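Clakeo Bench Kit: Set-up Guide
Section 2. Cloth, base plate, stand and beaker
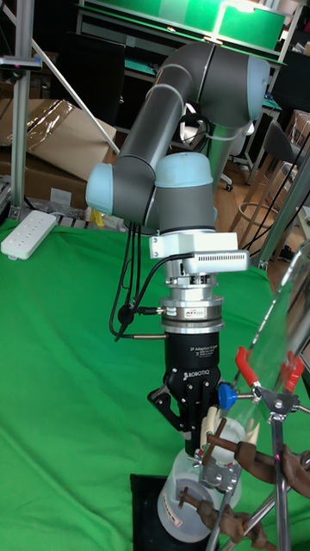
Do this section before anything goes in the beaker. Section 1 (unpacking) should be finished and the packing list ticked off. If a part is missing, stop and write to the Clakeo parts desk with the kit number. Don't swap in a clamp from another set, the threads are different.

What you need on the bench

Cloth, green, Trutex
Base plate, flat, black, part 368
Stand rods, metal, with foot, part 411
Clamp with jaw and thumb screw
Beaker, plastic, 48 mm foot clearance on the plate
Soft rag
Bubble level (not in the kit, any small one will do)

2.1 Laying the cloth

1. Clear the table and wipe it. Let it dry.
2. Unroll the cloth. Smooth side up.
3. Push the folds out from the middle with the flat of your hand.
4. Let the extra hang off the back, not the front. People catch it with their sleeves.
5. Check for grit underneath. If you feel a lump, lift and wipe again.

Note: new cloths hold a crease for a day or so. Steam it if you must, low heat, from the back. Do not iron the Trutex cloth face up. It goes shiny and stays shiny.

2.2 Base plate

1. Set the plate down flat on the cloth where the beaker will stand.
2. Press each corner. No rocking.
3. If it rocks, turn it over and try again. Still rocks? Wrinkle in the cloth, most likely. Go back to 2.1 step 3.
4. Put the level on the plate, once along, once across.
5. Mark two corners on the cloth with chalk so you can find the spot again.

Leave the plate dry. A damp plate slides on cloth, and a damp beaker slides on the plate.

2.3 Clamp stand

CAUTION: rod ends are bare metal. Keep your face back while you are fitting them.

1. Screw the upright into the foot by hand, then a quarter turn with the Bruta wrench. No more than that.
2. Stand it to one side of the plate, foot pointing in toward the beaker.
3. Slide the cross piece on. Leave it a little loose for now.
4. Slide the clamp onto the cross piece, jaw facing the plate.
5. Bring the jaw over to where the beaker mouth will be. Don't force the rod over to reach, move the foot instead.
6. Tighten the cross piece first. Then the clamp.
7. Push gently on the top of the upright. If the foot lifts, it is set too far out. Move it in and redo step 5.

Rods can sit at an angle if the space is tight. Fine, as long as every screw is snug and the foot is flat.

2.4 Beaker

CAUTION: plastic beaker. No open flame, no hot plate. Check the solvent table in Section 6 before filling.

1. Rinse, dry, look for cracks. Rim and base both.
2. Stand it on the plate, inside your chalk marks.
3. Turn it until you can read the printing from where you work. The print is faint on the older beakers, and rubs off with scrubbing, so use the soft rag only.
4. Lower the jaw to the top of the beaker. Open the jaw first!
5. Close it slowly until it just holds. The wall should not bend in.
6. Let go. Beaker should stay put and stay upright.

Note: if the beaker lifts off the plate when you tighten, the clamp is too high. Loosen, drop it a little, tighten again. Don't push the beaker down with the jaw closed, that is how rims crack.

2.5 Putting items in

Do it after 2.4, never before.

1. One item at a time, from above.
2. Lower it in, don't drop it.
3. Keep clear of the jaw. If something catches on it, open the jaw a turn and lift the piece straight out.
4. Long pieces can rest against the rim. Check the beaker hasn't walked over on the plate afterward.

Keep loose cables and sleeves out of the rods. Anything hanging above the bench should have enough slack to move but not so much it drags over the cloth.

2.6 Quick checks

Cloth flat
Plate level, no rocking
Foot of stand flat
All screws snug
Beaker inside the marks
Jaw closed, wall not bent

2.7 Problems

Clamp creeps down the rod. Grease on the rod. Wipe it, then tighten. If it still creeps the screw tip is worn, order a new one.

Beaker turns in the jaw. Jaw pads missing or glazed over. Tsuji pads fit the older jaws too.

Thumb screw stuck. Warm water on a rag, wait, try agian. No pliers on the head.

Stand leans. Upright not fully home in the foot. Take the beaker out before you touch it.

Cloth slips on a glass-top table. Use the rubber underlay, sold seperately.

Part numbers in this section were updated 6th March. Kits packed before then have the old number on the foot, same part. Cleaning and storage are in Section 3.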